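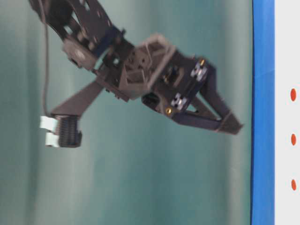 Prirkberg : le tiroir à tournevis, notes de rangement

Bon, je me lance. Ce dossier est né pendant que je remettais un peu d'ordre dans mes outils à main, et comme j'oublie tout d'un mois sur l'autre, je préfère l'écrire tout de suite (enfin, « tout de suite », j'ai commencé en septembre et j'y suis revenu trois fois).

Ce qu'il y a dans le dossier

images/ : les prises de vue, 200 en tout, format JPEG
notes.txt : mes remarques en vrac, avec les fautes
liste.csv : un outil par ligne, colonnes nom, manche, empreinte, état, tiroir

La colonne « manche » contient une couleur, toujours au singulier et sans accent, parce que mon tableur m'a joué des tours avec les accents. La colonne « état » va de 1 à 3 : 1 c'est bon, 2 ça passe, 3 il faudrait que je me décide à le jeter. Je ne jette jamais rien, vous verrez vite que la colonne est pleine de 2 !

Comment je range

Les manches d'un côté, les pointes toutes dans le même sens, et les cruciformes séparés des plats. J'ai longtemps trié par taille et c'était pénible : deux tournevis de même longueur peuvent avoir des empreintes qui n'ont rien à voir, et on finit par abîmer une vis. Maintenant je trie par empreinte d'abord, par longueur ensuite. Pour travailler, je pose toujours quelque chose de blanc sous les outils, on retrouve bien mieux les petites vis. Le rouge se voit très bien là-dessus, d'ailleurs, et j'ai un faible pour les manches rouges à nervures : ça tient en main même avec les doigts gras.

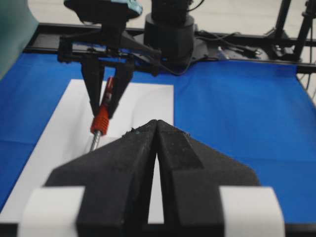 Rüdiger Sperling : je garderais quand même la longueur en premier. Chez moi le tiroir fait 30 cm et les grands ne rentrent qu'en diagonale, alors l'empreinte, je m'en occupe après.

Bonne remarque, j'ai ajouté une colonne « longueur » (en centimètres, manche compris). Elle est vide pour une partie des lignes, je la remplis quand j'ai le mètre sous la main.

À savoir avant de s'en servir

Les noms d'outils sont les miens, « le petit vilain » est bien un nom valide dans liste.csv. Le dossier Jukov reprend les clés plates et n'est pas terminé. Pour les corrections, envoyez-moi la ligne complète, je regarde ça le vendredi soir.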